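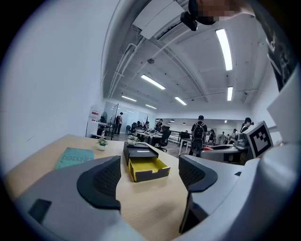
Drakden Track Casting Kit

Field kit for recording fossil footprints and trackways
Made by Benthorpe
Item no. 221

If you've ever stood over a really good theropod print with the sun going down and nothing to record it with but a pencil, you'll know why we got so excited about making this kit. The Drakden packs what you need to mold, measure and map a dinosaur track into one shoulder bag, and it's light enough that you'll still be cheerful at the top of the hill.

We built it for people who study how animals moved and behaved: stride length, foot angle, whether two trackways were made side by side or weeks apart. Those questions live or die on small details at the edge of a print, and the silicone in this kit picks them up beautifully. Skin texture, claw drag marks, the little ridge of mud pushed up behind the heel — it all comes through.

What's in the bag

Two-part molding silicone, 500 g of each part
Clay strip for building a wall around the print
Release agent in a pump bottle
9 mixing cups with stirrers
3 soft brushes (narrow, medium, wide)
Folding scale bar with north arrow
Chalk line and pegs for laying out a grid
Waterproof recording sheets and a pencil
Studero shoulder bag with a padded base

Choosing a silicone

Standard silicone is the one to get for most sandstone and limestone surfaces. It flows slowly, so you have time to work it into the toes with the narrow brush before it starts to set.

Pace is our fast-setting version, made for tidal ledges (you'll want it if you work on the coast!). It's a bit stiffer, so brush on a thin first coat and let it grab before you pour the rest. Both types peel away cleanly from sound rock that has been brushed and treated with release agent. Please test a small patch away from the print first, and don't use either one on crumbly mudstone.

Using it on slopes

Plenty of the best tracks are on tilted beds, and people often ask if the kit works there. It does, up to a point. Build the clay wall higher on the downhill side and put the silicone on in layers, leaving each one to firm up. Steep faces are better recorded with photographs and the scale bar.

New for July 2019

The recording sheets have been redrawn by Kibet Khaemba, with separate boxes for left and right prints and a much bigger sketch area. They're lovely to use, and the old sheets can still be ordered if your project has already started with them.

Care and storage

Keep both parts of the silicone capped and out of the sun. Wash the brushes before anything sets in them. The bag can be hosed down, but take the sheets out first.

Refills

Silicone, clay strip, cups and recording sheets are all sold separately. Permits and landowner permission are up to you, so please sort those out before you pour.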